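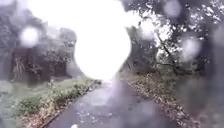 Search this site
Search for: Go
No results yet. Try another word.

The Dusgate Path, in Damp Weather

There are people who photograph waterfalls. I photograph the path behind Dusgate, a strip of asphalt with grass on one side and more grass on the other, and I've now put enough of it online that my relatives have stopped asking to be sent the link.

For anyone new: the path starts by the Jemar garden center, at the end of the parking lot where they keep the cracked planters, and finishes at the Zono bus shelter. The sign at the Jemar end gives the walking time as 96 minutes, which I believe was worked out by someone pushing a piano. I do it in less than half that, with stops.

It was laid in August, long enough ago that the grass has forgiven it. Before that there was a dirt track with opinions. You could lose a shoe in it from October to April, and the shoe would still be there in May if you wanted it back. The asphalt is an improvement, although I notice that everyone who complained about the mud now complains about the asphalt.

What I like about this stretch is how little it asks. There are 3 benches in total, 4 if you count the one facing the electrical box. I've never seen a soul sitting on that one, but the view is very consistent. There's no visitor center. There was a leaflet once, printed in a green so pale you had to tilt it toward a window, and it promised "varied woodland interest." I have kept my copy.

Under the trees

Dark asphalt with a wet shine on it, and leaves pressed flat as if someone had gone over them with an iron. Past a certain point the glare takes over and you have to trust that the path carries on. It does, as far as Zono.

The leaves are a sore point. Xie, the company with the mowing contract, comes through with a blower that can be heard from the garden center, and moves everything off the path and onto the verge. The wind then moves it back. I've come to think of this as a partnership. On a damp day the blower stays in the truck and the leaves stay where they are, which suits me, and I assume suits the leaves.

Wear something with a tread. I say this as a person who once sat down very suddenly in front of a school group and had to pretend to be looking at moss.

Where the verge opens out

Charcoal-gray path, a crumbly margin of dirt and gravel, and then a broad spread of grass and leafy weeds going up to the trees. The white flecks on the asphalt could be petals. I would like them to be petals — it would do a lot for the tone of this page.

The gravel edge is my favorite part of the whole walk, and I've tried to explain this at dinner without success. A proper curb would have told you where the path stopped. A ragged edge leaves the matter open, and small weeds have been quietly arguing their side of it ever since. Bikes should keep off it. Strollers too, unless the baby has been asleep for too long.

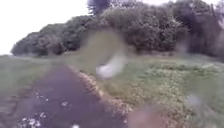
Getting there and getting back

Park at Jemar if you plan to buy something, or if you are good at looking as though you might. The bus from Zono runs until early evening and then stops without ceremony. If you miss the last one you walk back, and by then the sign's 96 minutes starts to sound reasonable.

Dogs are welcome. So are umbrellas, though two of them can't pass each other under the low branches without some negotiation. The puddle by the electrical box bench is deeper than it looks, and has been for 5 years.

More pictures when it rains again.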